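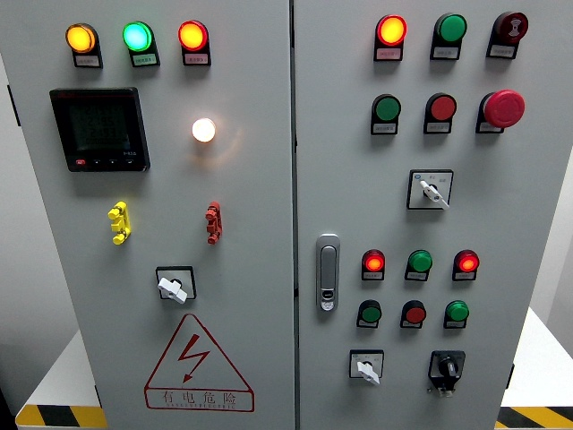
Small engine tuning, handout 4: port timing and squish. Bring this to the dyno session, I wont print extras. We start from the stock barrel, measure, then decide what to cut. Dyno goes on only after I've checked your build sheet.

Measuring
- degree wheel on crank, find TDC with a piston stop, both directions, split the difference
- exhaust opens, transfers open. write both down. in degrees, not mm
- squish: solder across the piston, over the pin axis, turn through once by hand. Two sides. Average them.
- too tight = contact at high rpm. too wide = lazy burn, more heat

Compression ratio
swept volume + clearance volume, divided by clearance volume. People forget the gasket. Clearance volume by burette, plug in, piston at TDC, grease round the edge so it doesnt leak past.

Worked case: the Plirnon kit, 256 cc with the long stroke crank. Stock jetting was way too lean after the bore went up. Go rich first, come down in small steps, plug chop each time. Same thing happend on the Candasero barrel last term.

Ring gap
Square the ring in the bore with the piston crown, feeler gauge. File from the outside edge in, one direction only. Chamfer on the port edges or you'll snag a ring.

Break in: heat cycles, full cool down between, no long full throttle pulls. Retorque the head cold.

For next time: read Sivakumar ch. 2 (transfers). Build sheets to Anoma Roy in April, before the dyno slots go up.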